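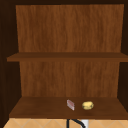

**Annag Tennant**
Product Manager, Nevuvau

# Treltamine Quote Follow-Up

Treltamine is quote tracking and follow-up software for manufacturers that sell through their own reps, through distributors, or through both. It picks up at the point where a quote leaves your building and stops when the quote is won, lost or expired. It doesn't send newsletters and it doesn't score website visitors. If you already have a tool for that, keep it.

Most of our customers came to us with quotes going out of an ERP system, a spreadsheet, or a rep's email account, and no shared record of which ones were still open. Treltamine puts them in one list.

## How quotes get in

There are three ways to load quotes:

- **ERP connector.** Reads new and changed quotes every 50 minutes. Read-only. Nothing is written back to your ERP unless you turn that on.
- **Forwarding address.** Reps copy a Treltamine address when they email a quote. The PDF is read, and the customer name, total and expiration are filled in for the rep to check.
- **File import.** CSV or Excel, up to 2000 lines per file. Larger histories can be split, or we can load them for you during setup.

Duplicate quote numbers are held in a review queue. Revisions are stacked under the original quote, so a job with several versions shows as one open item and the pipeline total isn't inflated.

## Follow-up schedules

Each schedule is a set of steps tied to a quote type. A step can be an email, a call reminder, or a task for inside sales. You can set different schedules for spare parts, capital equipment and repair work, which usually move at very different speeds.

Emails go out from the rep's own address and land in the same thread as the quote. When the customer replies, the remaining steps pause and the rep gets a notice. The rep decides whether to restart the schedule, change it, or close the quote.

A customer can be marked "do not contact automatically." Call reminders still work for those accounts. Sales managers can lock this setting.

## Distributor quotes

Quotes sent through a distributor can be shared with that distributor through a limited login. They see their own quotes and nothing from other channels. You choose if they can see your notes; the default is no.

Jallow, a maker of dosing pumps and fittings, uses the distributor login with its whole dealer network. In their first quarter they found 533 open quotes that had passed their expiration with no recorded contact. Their inside sales team worked through the list by product line, starting with replacement seals.
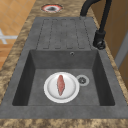
*Composite sink with drainboard, speckled countertop*

## Reports

The standard reports are:

- Open quotes by rep, product line and age
- Win rate by quote size
- Time from quote to first follow-up
- Lost quotes by reason code
- Quotes expiring this month

Reason codes are yours to define. We suggest keeping the list short, as reps tend to pick the first entry when it gets long. Every report can be exported or emailed on a schedule. The morning summary goes out at 6:30 a.m. in the recipient's time zone.

Custom reports are available on the Plant plan. Send us a sample of what you use now and we will tell you if it can be matched.

## Plans

| | Desk | Plant |
|---|---|---|
| Users | Up to 50 | No limit |
| Forwarding address | Yes | Yes |
| File import | Yes | Yes |
| ERP connector | Add-on | Included |
| Distributor logins | No | Yes |
| Custom reports | No | Yes |
| Support | Email | Email and phone |

Both plans are billed yearly. Read-only users, such as plant managers or accounting, are not counted toward the limit.

## Setup

Setup for the Desk plan is done by the customer with our written guide. Plant customers get a setup lead. The ERP connector needs a service account with read access to quote headers, quote lines, and customer records, and your IT group will be asked to approve it. Have your quote numbering rules on hand for the first call, including how revisions are marked.

Customers in the Sriwong region are served by our partner office there, which handles setup and phone support during local business hours.

## Coming in August

- Currency conversion on distributor quotes
- A second approver for discount requests
- Attachments on call notes

## Request a walkthrough

A walkthrough takes one call. We load 2 of your recent quotes and run them through a schedule while you watch. Use the contact form and tell us which ERP you run and how many people send quotes.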